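Februar 2023 - Werkstattbuch, Fahrwerk / Dämpfer

So, endlich wieder ein Eintrag von mir, der letzte war ja noch vor dem Umbau der Hebebühne. Es geht um die Gabel und das hintere Federbein von der Trinon, die Verna Holloway uns hingestellt hat (sie will im April damit auf die Strecke und fragt jetzt schon, ob das klappt!). Die Maschine hat 23 Betriebsstunden seit dem letzten Service, sagt sie. Dem Öl nach hätte ich auf deutlich mehr getippt, aber gut.

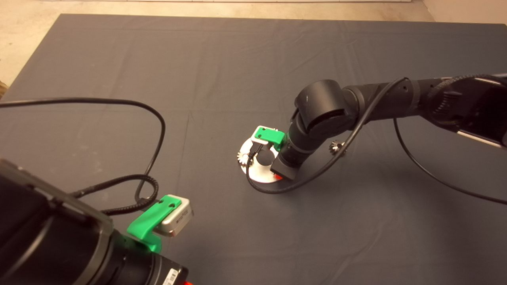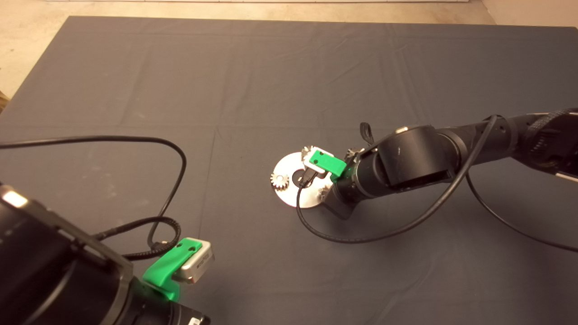
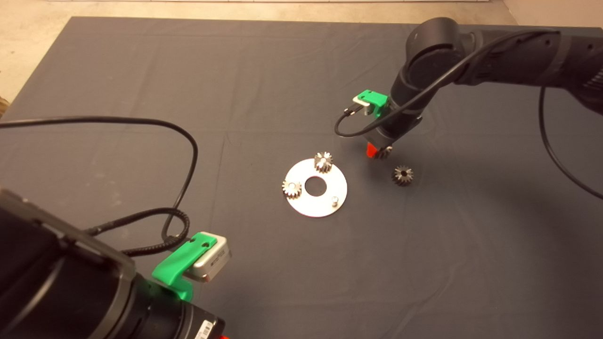
Kleines Zahnrad, mittleres Zahnrad, große helle Scheibe: 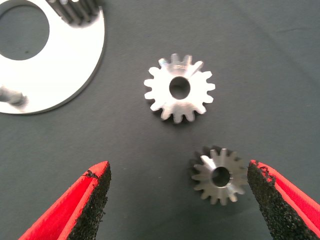 Angefangen habe ich mit der Gabel, weil ich dachte, das geht schnell. Ging es nicht. Linker Holm war harmlos, Staubkappe runter, Sicherungsring raus, alles wie im Handbuch. Beim rechten saß die Bodenschraube so fest, dass ich erst mit dem Schlagschrauber weitergekommen bin, und dann drehte natürlich die Kartusche mit. Hab mir aus dem alten Flakus-Satz das Gegenhaltewerkzeug geholt, das passt, wenn man vorne zwei Lagen Klebeband drumwickelt. Bitte nicht wegwerfen, auch wenn es furchtbar aussieht!

Die Gleitbuchsen innen sind rechts durch, da schaut schon das Kupfer raus. Links noch in Ordnung, tausche ich trotzdem mit. Neue sind bei Ostapchuk bestellt, dazu Simmerringe und zwei Liter vom dünneren Öl. Luftpolster will ich auf 40 mm höher als Serie probieren, Verna fährt ja eher leicht und hat sich beschwert, dass vorne auf den letzten Zentimetern alles zumacht.

Federbein: Stickstoff abgelassen, Kopf runtergedrückt, Kolbenstange raus. Stange ist sauber, keine Riefen, da war ich ehrlich gesagt erleichtert - neu verchromen lassen hätte den Zeitplan gekillt. Shimpaket habe ich auf den Draht gefädelt und beschriftet (Druckstufe blau, Zugstufe rot, wie immer, und wer das wieder umdreht, zahlt den Kaffee). Ein Shim in der Zugstufe ist verbogen, der dritte von der Kolbenseite. Ersatz müsste in der Irkska-Kiste liegen, hab ich heute aber nicht mehr gefunden. Weiß jemand, wo die hin ist?

Zur Feder: verbaut ist eine mit wesentlich zu viel Rate für ihr Gewicht. Mit Fahrerin kommen wir kaum auf vernünftigen Negativfederweg, und die Vorspannung ist schon fast ganz draußen. Länge eingebaut gemessen 288 mm von Auge zu Auge, das stimmt mit dem Datenblatt überein. Ich würde zwei Stufen weicher gehen und dann erst an den Klickern drehen. Umgekehrt haben wir das letztes Jahr bei der anderen Trinon gemacht und sind wochenlang im Kreis gelaufen.

Noch offen:

- Dichtkopf reinigen, O-Ring vom Ausgleichskolben messen
- Irkska-Kiste suchen
- Prüfstand: Nullpunkt driftet wieder, der letzte Lauf hat in der Spitze 1,891 kN angezeigt und der davor bei gleicher Einstellung spürbar weniger. Bevor das nicht geklärt ist, glaube ich keiner Kurve
- Verna wegen der Feder anrufen, die muss sie selbst freigeben

Das Altöl steht noch in der Wanne unter der Bank, ich kippe es morgen früh um.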